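Draughty 1950s flat, part of a block retrofit: should I say yes to the inside insulation?
Posted by Etelka Rácz in Home energy and renovation

Hello all. I live on the second floor of a block in Derkham, one of the long concrete panel ones put up in the fifties, 155 flats altogether. The housing association wants to insulate the outside walls next September and has asked each household whether we'd also like the optional extra, a thin layer of insulation board on the inside of the bedroom walls. It would put 3,914 on my share, spread over the rent, and I lose a bit of floor.

My bedroom faces north and I get black spots behind the wardrobe every winter. I'm tempted — but a neighbour told me that doing both sides can trap damp in the wall, and now I can't stop thinking about it. Has anyone lived through one of these? Did you take the extra?

Tamás Bakos
Hello Etelka, and welcome. We had ours done at Kerekes four years ago, very similar building, and I was on the residents' group so I sat through more evenings about wall panels than I ever wished to.

Short version: I'd wait. Once the outside is wrapped, the inner face of the wall stays a good deal warmer, and in our block most of the mould complaints stopped with that alone. Ask the association for the moisture calculation with both layers included. If they can't show you one, I wouldn't sign for the inside boards.

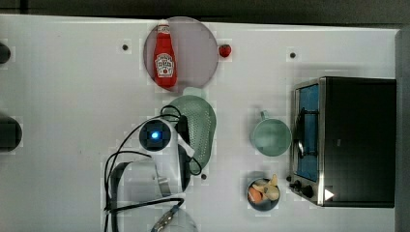

Ventilation is the other half of it, and I'd push harder on that than on anything else. Our old flats breathed through every crack, and once the new windows and seals went in, all the steam from cooking and showers had nowhere to go. Most of it comes from ordinary things, by the way: a ketchup bottle lying on a plate and one little tomato beside it won't put much water in your air, but a pan of pasta with no lid on certainly will! So find out whether they're fitting proper extractors in the kitchen and bathroom, whether they run all the time on low, and who cleans the filters. Ours were noisy at first and half the stairwell switched them off, and you can guess which flats rang up about wet windows by Christmas.

Do pull the wardrobe a hand's width off the wall in the meantime. It helped my mother no end.

Faustine Le Goff
Just paint it with anti mould paint, worked for me.

Madalena Sequeira
I agree with nearly all of what Tamás says, though I did take the inside boards in my place at Zornidik and have been happy with them so far. Mine is an end flat with two outside walls, which makes a difference, and the boards were a type that lets moisture pass through. Ask which type yours would be — foil-backed ones are another matter altogether. Ask too whether you can decide later. We were given a full year after the outside work to change our minds, at the same price, and several of my neighbours used it.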